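Support ticket: participant portal, regional dialogue program
Subject: Indley drops co-facilitator records on sync; gender balance report reads low
Status: Resolved, monitoring
Opened: March 2026

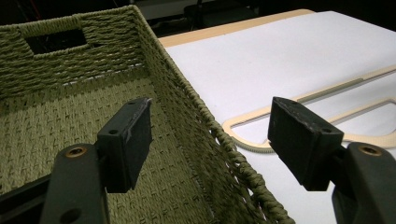

The quarterly participation report for the women's mediation network came out of Indley with 26 co-facilitators missing. All 26 are listed in the Imura intake database with a valid role and signed consent. The report goes to partner organizations and is used to check that every dialogue table has at least one woman in a decision-making role, so a short count matters. Paper sign-in cards from the sessions are the only independent record, and they were used as the reference throughout this ticket. At the Căpraru office the cards are kept in a woven paper-cord basket, the olive-green one with a handle opening in the wall, and should go back in session order after checking.

Environment
Intake: Imura, hosted, current release
Reporting: Indley desktop client, two offices
Sync: Brilum connector, nightly, batch limit 1,000 records
Records in scope: 800 participants, of whom 105 hold a facilitator or co-facilitator role

Steps to reproduce
Open a participant in Imura. Set the primary role to Participant and the secondary role to Co-facilitator. Save. Run the Brilum sync manually. Open the same person in Indley. The primary role is present and the secondary role is blank. The report filter then excludes the record from the leadership count.

Log

Entry 1. Checked whether the batch limit was being reached. It was not. 800 records is under the limit and the connector log shows a single batch with no rejects.

Entry 2. Compared role codes on both sides. Imura stores co-facilitator as COFAC. Indley expects CO_FAC. Corrected the mapping table and re-ran. No change in the report. The mapping was wrong all the same and has been left corrected.

Entry 3. Exported the missing records and sorted by last edit. Every one was edited after the November training round, when the secondary role field was changed from free text to a pick list. Records not touched since then still carry the old text value and sync normally.

Entry 4. Turned on verbose logging in Brilum. The connector reads the pick list as an array and the target column accepts a string. It writes null and logs the event at debug level only, so the nightly summary email reported success each time.

Entry 5. Tried flattening the array in the Imura export view. This worked for people with one secondary role. Anyone with two (for example, Co-facilitator and Interpreter) came through as a joined string that Indley did not recognize. Reverted.

Entry 6. Added a transform in Brilum that splits the array and writes one role row per value. Tested on a copy of the database. Roles matched the cards for the Căpraru sessions. Applied to production after the backup completed.

Entry 7. Full resync. Leadership count in Indley is now 105, which agrees with Imura. The report was regenerated and the earlier file marked superseded in the shared folder.

Cause
A field type change in Imura that was not carried through to the connector. The role code mismatch was a separate fault and did not produce the missing records.

Workaround for offices not yet updated
Do not edit the secondary role. If an edit is unavoidable, note the record number and add the role by hand in Indley after the nightly sync. A manual entry will be overwritten on the following sync and must be entered again until the transform is installed.

Follow-up
Brilum null writes on mapped fields to be raised from debug to warning. Done.
Summary email to include a row count by role. Requested, no delivery date.
Partners who received the earlier report to be sent the corrected file with a covering note. With the program desk.
Interpreter role is not in the Indley report template. Separate ticket to be opened.

Ticket stays in monitoring until the next quarterly report has run.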